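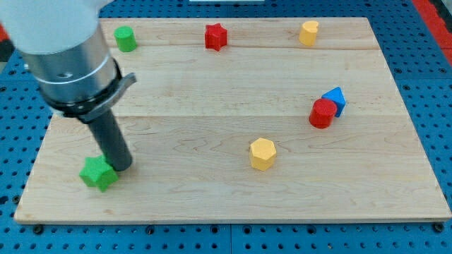
Notebook entry, April, 14:10 - moisture conditioning of the Laker board stock

Purpose. To establish whether the maple boards received from Laker may be cut at once or should be held in the conditioning room. Work was carried out by the undersigned with Boonmee Luangrath, who also prepared the oven samples.

Procedure. Samples were cut from both ends of each selected board, weighed, dried at 103 C and reweighed until two readings agreed. The Jacobs balance was zeroed before each weighing. Pin meter readings were taken beside every cut.

Results. The control board weighed 2,010 g on arrival and 2,000 g at the close of the present period. The meter read up to 14 percent near the ends, and the oven figures were consistently lower. The Gakness correction table for maple had not been applied to the first page of readings; these have been struck through and re-entered.

Observations. Slight cupping was noted on the wider pieces. Stickers on the lower rack were unevenly spaced and have been reset.

Action. The stock is to remain on the rack for a further 30 days - no cutting before then without a fresh oven test. Getomer end sealer is to be applied to all newly exposed ends. B. Luangrath will order replacement meter pins.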